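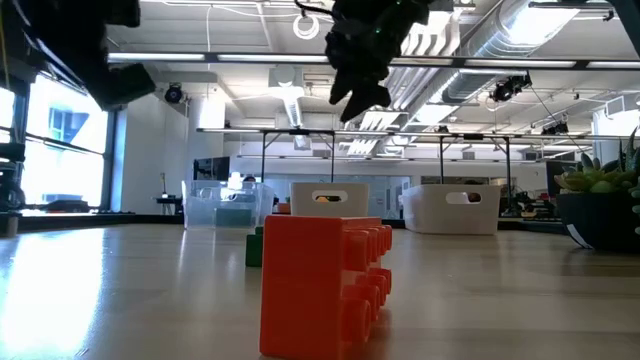 Red block on its side, green one hiding behind. Friday, before lunch.

1/ I want to write a thread about learning to read aloud in a language that is not your own. I have done it for 2 years now, every evening, to my daughter, in English. My own language is Czech. Long thread, please get a tea.

2/ We moved to Dimbridge when she was three. At home we speak Czech, and that will stay. But the library here has one short shelf of Czech books, and we finished it before the first winter ended. After that it was English or nothing.

3/ I read English well. I read contracts in English at my work. So I was sure that a book about a goose would give me no trouble. The goose book has the word "through", the word "though" and the word "thorough" on one page. I read it three times and I had three different geese.

4/ Reading silently lets you skip everything you cannot pronounce. For fifteen years I had a sound in my head for the word "determined" and it was wrong. It rhymed with "mined". My daughter corrected me. She had it from kindergarten.

5/ First thing I learned: read the book alone before. I did not do this at the start because I thought it was silly for a book of thirty pages. Now I sit in the kitchen for ten minutes with a pencil and say the hard lines to the refrigerator.

6/ I put a small dot under the vowel that gets the stress. In Czech the stress is always on the first syllable, so we never have to think about it. In English it walks around. PHOtograph, phoTOGrapher, photoGRAPHic. I still find this a little unfair.

7/ (Only in our own books, the dots. In library books I use small sticky papers and I take them out after. Almost always. If you borrowed the one about the night train and found a yellow paper with "BEAR like AIR, not like EAR", I am sorry.)

8/ Second thing: rhyme is a teacher. If the line must rhyme with "stuff", then "enough" has to end the same way and there is no discussion. I learned more pronunciation from rhyming books than from my course, and the course cost me 185 for the term.

9/ But the rhyme also lies sometimes. Old nursery rhymes have pairs that do not rhyme anymore, or rhyme only in one part of the country. I asked my neighbor if "again" goes with "rain" or with "ten". She said yes.

10/ My friend Tatiana Šťastný reads to her twins in their town, also in a second language, and we compare every week by phone. Her rule is that she never stops in the middle of a sentence, even if she makes a mistake. She finishes, and then she says the word one more time, correctly, like it was part of the story.

11/ I tried her rule and it is good. Before, I stopped and went back, and my daughter lost the story. A child will forgive a wrong vowel. She does not forgive it when the wolf stops in the doorway because Mama is checking the dictionary.

12/ Third thing, and this one took me the longest. The voices. In Czech I do voices without thinking. The grandmother is slow, the fox is polite in a bad way, the policeman speaks like my uncle. In English I had no uncle.

13/ So all my English characters had one voice, a tired woman from an office. My daughter asked why the giant sounds like the phone when I call the dentist.

14/ What helped was listening to people on the bus. I take line 9 and it is full of voices. One driver says "mind yourself there" to everybody, very deep and kind. He is now our giant. He does not know it.

15/ My mother, Zdislava Vondráček, thinks I should not do this at all. She says that the child will get enough English outside and that my accent will spoil it. We had this conversation many times. I understand her worry, but I see it in a different way.

16/ My daughter does not learn her accent from me. She has it from the playground, and it is already much better than mine will ever be. From me she gets the words that are not used on the playground. "Reluctant". "Lantern". "Meanwhile". She loves "meanwhile". She uses it at breakfast.

17/ Also she sees an adult who does not know something and looks it up. In my childhood the adults knew everything, or they were very good at hiding it.

18/ Practical part, for those who asked me last month what we read. I keep it short.

Books with a repeated line are best for a beginner. You practice one sentence very well and you get to use it twelve times.

19/ Books with a lot of animal noises look easy and are not. The English rooster says something I cannot defend. In our house he is allowed to say kikirikí, and the cow can choose.

20/ Poems: one per evening, never two. If I read two, the rhythm of the first one stays in my mouth and the second one comes out limping.

21/ Chapter books: we started in July. I was afraid of them because there are no pictures to save me if I do not know a word. We are now in the middle of our second one, and it has a lot of boats. I know nothing about boats in any language. "Starboard" I had to check also in Czech.

22/ Audiobooks: I like them for me, in the kitchen, when I prepare. For her we tried it and she listened politely and then asked when I would read it. So I hear how the actor does it, I steal what I can, and the rest I do my own way.

23/ There is a thing people like to say, that a child should hear 1000 books before school. I tried to keep a list for this. I stopped it in the second month, because she wants the same book for nine evenings and I did not know if this is one book or nine.

24/ For the evening when you are too tired for a second language: read in your first. Or tell something with no book. I did it last week, I told her how my grandfather lost a shoe in the river, and she asked for it again the next day. In English this time, please, so she could tell it in her class.

25/ I had to translate my own grandfather. It was harder than the goose. There is a Czech word for the kind of mud that holds your shoe and makes the sound when you pull, and I looked for it a long time in English. We decided on "squelch". She decided, to be exact.

26/ A few people will ask if I still make mistakes. Yes, every evening. Yesterday it was "sword". I have known this word since school and I still said the W. She did not even turn her head, she only said "sord, Mama" and pulled up the blanket.

27/ If you read to a child in your second or third language, please write me which books were kind to you. I am looking mostly for ages five to seven, not too many boats. Czech and Slovak parents in Dimbridge, I have a bag of books to exchange and I can meet at the library any morning before ten.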